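Gemport: progress report to the Granström fund
January 16, 2014

Dear Siv Midtbø,

Thank you again for your patience over the holidays, and for the very kind note about the rulebook draft. We've had a good, busy stretch on the board game, and I'm happy to say the harbor map is settled at last (after more arguing than I care to admit!). Florin Ene has trimmed the merchant deck to 40 cards, and a full game for four players now ends before people start looking at the clock. 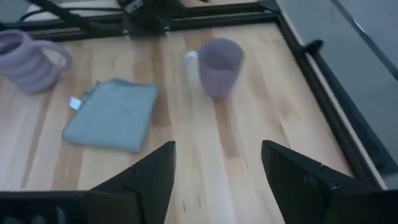 Next steps

Duda will print 18 test copies, and six of those go straight to the Guvex game club, where they play hard and complain freely, bless them. The smuggler rules still give new players trouble, so Florin is rewriting that page with a longer sample turn. We remain within budget and hope to send you a finished copy in May.

With warm thanks from all of us at Gemport

2 comments | 4 shares
Contact | © 2014 Gemport | Back to top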